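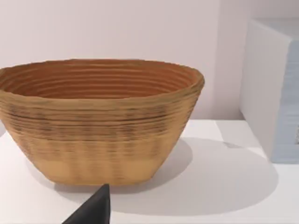

Fermentation log: why the rye starter kept stalling

The starter I keep for rye had been slow through most of March. It would rise to the usual mark on the jar overnight, then sit there, and the loaves came out dense with a gummy line above the base crust. I changed one thing at a time and wrote it down, so the notes may be of use to anyone with the same fault.

The first suspect was the flour. I had moved from the Dhillon wholemeal rye to a finer one sold under the Rallberg name, mostly on price. Finer rye takes up water faster and the paste feels stiffer in the first hour, which tempts you to add more. I had been doing exactly that. Going back to equal weights of flour and water made the paste easier to judge but did nothing for the speed.

The second suspect was temperature. My kitchen faces north and the worktop is cold in the morning. I put a probe in the jar and left it there for 7 days. The paste spent most of each night well below what I had assumed, because I had been reading the room thermostat, and that is in the hall. Moving the jar to the shelf over the boiler brought the rise forward noticeably. The flavour also became sharper, so I now feed it earlier in the evening.

Toshio Kinoshita, who reads these posts and corrects them by email, asked whether I was carrying over too much old starter. I was. I had been keeping half the jar at each feed, which left it acidic from the start. I now keep a spoonful and build up to 400 g in 2 feeds, the second one on Friday evening before the Saturday bake.

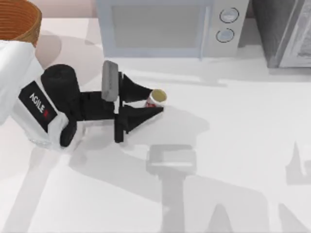 Measuring is the part I had been careless about. I used to dose the water by volume, on the theory that a millilitre is a gram and the error would cancel out. It does not cancel if you fill to a slightly different line each time. A small cylindrical cup is fine for scooping flour out of a bag, but the scale should decide when to stop. For the water I now pour straight into the jar on the scale and ignore volume altogether.

Salt stays out of the starter and goes into the final dough only. Yee-man Yuen's recipe adds a pinch at the second feed to slow things down in summer — I may try it in July, but there is no case for it now.

Current settings: Dhillon flour, equal weights, a spoonful carried over, boiler shelf, jar lid resting and not screwed down. The last two loaves had an even crumb and no gummy line. I still have most of a bag of the Rallberg to use up, and it will go into crackers.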